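Whiteboard Care: Frequently Asked Questions

How often should I clean my board?
Dry-erase it at the end of each day and wash it once a week. Boards in shared rooms that get heavy use do better with 2 washes a week. A board that is hardly written on still collects dust and can wait longer.

What should I use on the writing surface?
A soft cloth and plain lukewarm water will take care of most of it. For marks that stay behind, use Wandside board spray. Spray the cloth first, then wipe. Do not use scouring powder, steel wool or the rough side of a kitchen sponge. Scratches hold ink and cannot be polished out.

Can I use glass cleaner?
Once in a while is fine on our enamel boards. On the Hyun range, which has a painted surface, glass cleaner dulls the finish over time and we do not recommend it.

Someone wrote on the board with permanent marker. What now?
Go over the marks with a dry-erase marker, wait a few seconds and wipe. Repeat if needed. If a shadow is left, use a little rubbing alcohol on a cloth, then rinse with water — alcohol left on the surface makes the next ink harder to erase.

Why does my board look gray even after wiping?
Dry felt erasers move ink dust around and leave a thin film. Wash the eraser or replace the felt, then wash the board with clean water and dry it with a second cloth.

Do I need to clean the frame too?
Yes. Ink dust settles along the top rail and in the corners, and it comes back down onto the surface the next time you wipe. Fold the cloth over the rail and run it along the edge and the strip of board next to it. If the board is not fixed to the wall, keep your other hand on the rail.

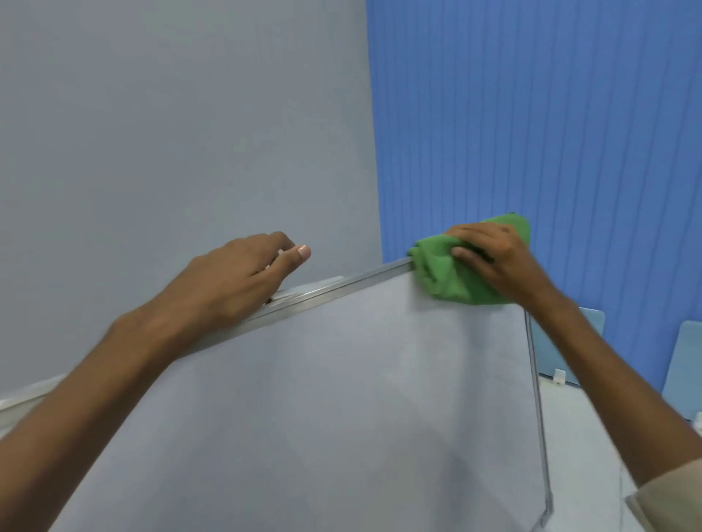

Photo: Chae-won Cha / Flunitz

Water is enough for aluminum frames. Wring the cloth out well before you do the corners so that water does not run in behind the surface.

Can the cloths be washed?
Wash them warm without fabric softener. Softener leaves a coating that ends up on the board. Keep one cloth for boards only.

Which size of spray should I order?
The 900 ml bottle suits an office or school with several boards. Refills for the Manoneck wall dispenser are sold in packs of 4 and will be back in stock in February.

Last updated January 11, 2026

Contact us | Shipping and returns | © Flunitz | Back to top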